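**Which edition of the comparative politics reader for the fall seminar?**

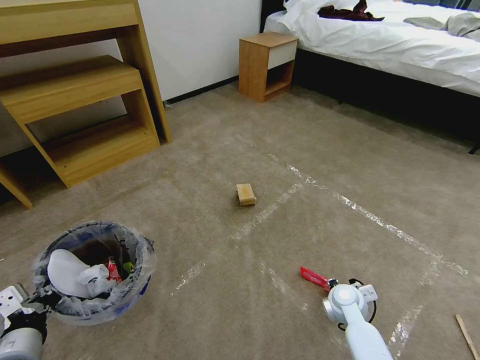 Department of Government, Lalstead College / Reading Group Board

**roswitha_s**
Okay, I need opinions before May, when the bookstore wants our orders. I'm torn between the 2nd edition of the Camenzind reader on party systems and the old first edition we've been using forever. The new one dropped the chapter on small-state coalitions (my favorite!) and put in a long thing on electoral reform that I found kind of a slog. It's also $91, and I feel bad asking sophomores to pay that for a book they'll open on the bus. What are you all doing?

**zaugg_alois**
Go with the new one. I know, I know, you love the coalition chapter, but half the examples in it are governments my students' parents barely remember. The reform chapter picks up after the first ten pages, I swear. I taught it last year and got the best discussion of the whole term out of the section on thresholds.

**lefteris_t**
Gotta disagree with Alois. I assigned the new one too and my group hated it. The editors cut the footnotes way down and moved everything into a bibliography at the back with no page numbers, so when a student asks me where a claim comes from I'm stuck flipping around like an idiot. First edition, used copies, done.

**zaugg_alois**
Sophomores are asking you about footnotes?? Send them over to my section please.

**lefteris_t**
Two of them did! Okay, one of them did, and the other one was complaining.

**seb_preda**
Has anybody looked at the Esudlow paperback instead? Same general ground, shorter, and the author bios at the front tell you what each person has published, so the kids can go find more if they like somebody. I used 5 chapters out of it for my methods class and didn't get a single gripe about length. The index is bad though. "Cabinet" isn't in there at all, which is pretty wild for a book about cabinets.

**roswitha_s**
Ooh, I hadn't thought of that one. Does it do anything with federalism? I spend three weeks on it and I'd rather not patch that together out of handouts again.

**seb_preda**
One chapter, so-so. It's mostly a summary of the Hikasau lectures, and you can get those through the library.

**ifankhauser**
Library person chiming in :) We have the first edition on the shelf, and I can put it on two-hour reserve if you fill out the form. If you only want the coalition chapter, I can scan that for the course page too, I just have to clear it first. The Hikasau lectures are in the reading room under call slip 1467. Please don't send a whole class down on the same afternoon, we have one copy.

**roswitha_s**
Ingeborg, you're the best. So new edition plus the old coalition chapter scanned? That gets me both, except for the price.

**lefteris_t**
And except for the footnotes. I'm going to keep saying it.

**zaugg_alois**
He is, he brought it up at lunch too. Roswitha, I've got a desk copy of the new one if you want to read the thresholds section before you order. It's in my mailbox, just grab it.

**roswitha_s**
Grabbing it Monday. Seb, can I borrow your Esudlow as well? I want to look at that federalism chapter before I make up my mind.

**seb_preda**
Sure, it's got coffee on the cover but all the pages are there.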